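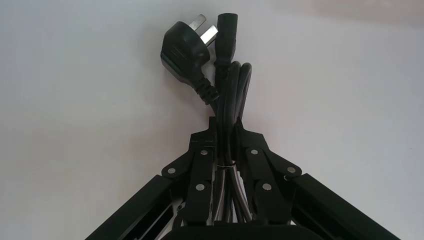 Figure 1. Wrist camera view of a coiled power cord held between the two fingers of the gripper, plug and appliance connector uppermost.

Manipulation Software Systems
Handout 7: Grasp Verification and the Hold State
Revised Sep 8, 2022

Purpose of this handout

This handout accompanies the lecture on grasp verification and should be read before the second laboratory session. It assumes familiarity with the material on frames and transforms, with the behaviour tree notation introduced in Handout 4, and with the gripper driver interface. Students who have not completed the driver exercise should do so first, as the code supplied here will not build without it.

The practical work uses the Clitix task executive and the Nosora perception package. Both are installed on the laboratory workstations. Students working on their own machines should follow the installation page on the course site and should not mix package versions between the two.

1. The problem

A pick is often programmed as a sequence of four commands: approach, descend, close, lift. Each command returns success when its motion has completed. The sequence as a whole then returns success even if the fingers have closed on nothing, because no command in it has asked whether an object is present.

The hold state is introduced to correct this. It sits between lift and the first transport motion, and its task is to decide among three outcomes:

HELD: an object is between the fingers and its pose is adequate for the next action.
HELD_POOR: an object is between the fingers, but the pose is unknown or unsuitable.
EMPTY: no object is between the fingers.

The distinction between the first two outcomes matters a great deal for cords, cables, hoses and other deformable linear objects. A rigid block held firmly will usually have a pose close to the one that was planned. A bundled cord may be held firmly while its free ends lie anywhere within reach of the remaining slack.

2. Sources of evidence

2.1 Finger position

The driver publishes the measured opening of the gripper. If the opening after a close command is larger than the fully closed value by more than a set margin, something has stopped the fingers. The test is inexpensive and should always be run first. It fails on thin objects, and a single strand of cord may fall within the margin. It also gives no information about which part of the object has been grasped.

2.2 Motor effort

Effort is read from the same driver message. A sustained effort at a steady opening indicates contact. Rubber-insulated cord is compliant, and a bundle of strands will settle as the strands shift against one another. The effort trace for a bundle therefore decays after closing, where the trace for a rigid part would be nearly flat. Students should not treat the decay as slip without further evidence.

2.3 Wrist camera

The wrist camera moves with the gripper, so the fingers occupy a fixed region of the image for any given opening. This makes it possible to mask them out and to examine what remains. In Figure 1 the cord bundle passes through the gap between the fingers, and both connectors are in clear view above the fingertips against a plain wall. A view of this kind supports a HELD result with a pose estimate. The same grasp viewed over a cluttered bench would require considerably more care in segmentation.

3. Difficulties particular to the example

Figure 1 has been selected because it raises several matters that the simpler block-picking exercises do not.

Colour. The gripper and the cord are both black. A threshold on brightness will separate the pair of them from the wall quite well, but it will not separate one from the other. The finger mask must come from the kinematic model and the measured opening. It cannot be recovered reliably from the image alone.

Highlights. The insulation carries soft highlights, the flat prongs of the plug catch the light, and the gripper linkage is fastened with silver rivets. Any method which relies on small bright regions to find the metal prongs will also find the rivets. Apply the finger mask before looking for bright features, and dilate it slightly to allow for calibration error.

Two ends. The mains plug and the appliance connector are side by side, and each has its own insertion task. The planner needs to know which is which. They differ in outline: the plug is wedge-shaped and tilted, while the connector stands more vertically and has a squared body. The classifier supplied with Nosora uses the outline only. It returns a label and a confidence for each region above the fingertips.

Shadow. There are faint shadows on the wall near the plug. With a generous threshold these will be merged into the plug region and will bias its estimated orientation. Section 5 describes the correction.

Folded loops. Below the appliance connector, loops of cord bend over the top of the bundle. A rounded loop end can be mistaken for a connector at low image resolution. The classifier's reject class exists for this purpose and should not be disabled.

4. Structure of the hold state in Clitix

The hold state is implemented as a sequence node with a fallback beneath it. The structure is as follows.

Sequence: VerifyHold
 Condition: ArmStationary
 Action: ReadGripperState
 Fallback: Presence
 Condition: OpeningAboveMargin
 Condition: EffortSustained
 Action: VisualPresenceCheck
 Action: SegmentHeldObject
 Action: ClassifyEnds
 Action: PublishHoldResult

ArmStationary must be evaluated first. Images acquired while the arm is settling are blurred, and a free-hanging end may still be swinging. The default settling time is 700 milliseconds. Students may lengthen it, but submissions in which it has been shortened will not be accepted for the cord exercise.

The Presence fallback returns success as soon as any one child succeeds. It answers only the question of whether something is held. If all three children fail, the node must publish EMPTY and return failure to its parent, so that the recovery branch may run. A common fault in past submissions has been to return failure without publishing. The parent then acts upon the previous cycle's result, which may well be HELD.

ClassifyEnds should be given a timeout of 3,000 milliseconds. On expiry the hold result is HELD_POOR. It must not be EMPTY, as presence has already been established by that point in the sequence.

5. Segmentation procedure

The procedure below is the one implemented in the supplied skeleton. Steps marked (student) are to be completed in the laboratory.

Step 1. Acquire a colour image and the gripper opening with matching time stamps. Reject the pair if the difference exceeds the limit in the configuration file.

Step 2. Render the finger mask from the gripper model at the measured opening. (student)

Step 3. Estimate the background from the image margins, excluding any pixel that falls within the finger mask. The wall in the laboratory cell is not perfectly uniform. Fit a plane to the intensity values and do not use a single mean.

Step 4. Subtract the fitted background and apply the two-level threshold. The lower level admits shadow; the upper level does not. Retain a lower-level region only where it is connected to an upper-level region and its edge contrast is above the shadow limit. (student)

Step 5. Remove the dilated finger mask from the result.

Step 6. Divide the remaining foreground into the part above the fingertips and the part between or below them. Only the upper part is passed to the classifier.

Step 7. For each upper region, compute the principal axis and the extent along it. Pass the region outline to ClassifyEnds. (student)

The order of Steps 4 and 5 should be preserved. Removing the mask first breaks the connection between regions that meet behind a fingertip, and the lower-level regions are then discarded incorrectly.

6. From hold result to plan

The Chettiar planner accepts a hold result together with a goal and returns either a trajectory or a reason for refusal. For a cord, the goal names the end to be presented, and the planner attempts to orient the wrist so that the named end faces the target socket.

Three points should be noted.

First, the planner treats the region above the fingertips as rigid. This is acceptable when the ends stand close to the grasp and are supported by the bundle. It becomes a poor assumption as the free length increases. The skeleton therefore compares the extent found in Step 7 with a configured limit and downgrades the result to HELD_POOR when the limit is exceeded.

Second, the collision model must include the cord below the grasp as well as above it. The camera does not see the whole of that length. Attach the conservative cylinder provided in the model folder, even where the image suggests that the bundle is compact.

Third, a cord that is secured by a tie should not be sent directly to an insertion goal. In Figure 1 a thin pale band, which appears to be a tie, crosses the bundle at the height of the fingers. Nosora does not detect ties. The task file must state whether the cord is bundled, and the planner will refuse an insertion goal for any cord so declared. Permitted goals for a bundled cord are place, present and hand over.

7. Logged data for the exercise

The Cirnitz log set contains 2,310 hold attempts recorded in the laboratory cell. Each entry holds an image, the gripper opening, the effort trace and a hand-assigned label. Students should develop against the training portion and report results on the validation portion only. The test portion is retained by the teaching staff.

Results are to be reported as a confusion matrix over the three outcomes. An overall accuracy figure is not sufficient. Reporting HELD when the gripper is empty leads to a wasted transport motion, whereas reporting EMPTY when a cord is held may lead the recovery branch to open the fingers above the bench. The written discussion should say which error the submitted thresholds favour and why.

8. Laboratory requirements

Complete the student steps in Section 5 and run the supplied unit tests.
Run the node against the training logs and adjust the thresholds in the configuration file. Do not place threshold values in source code.
Demonstrate the node on the arm at reduced speed, with a demonstrator present and the enabling device in hand. The cord must be disconnected from any supply throughout.
Submit the source, the configuration file, the confusion matrix and a discussion of no more than two pages.

Work is to be submitted through the course site. The extended version of this exercise, in which the cord is handed from one arm to a second, is offered as a project topic for the December assessment period. Students wishing to take it up should register before the close of the third laboratory session.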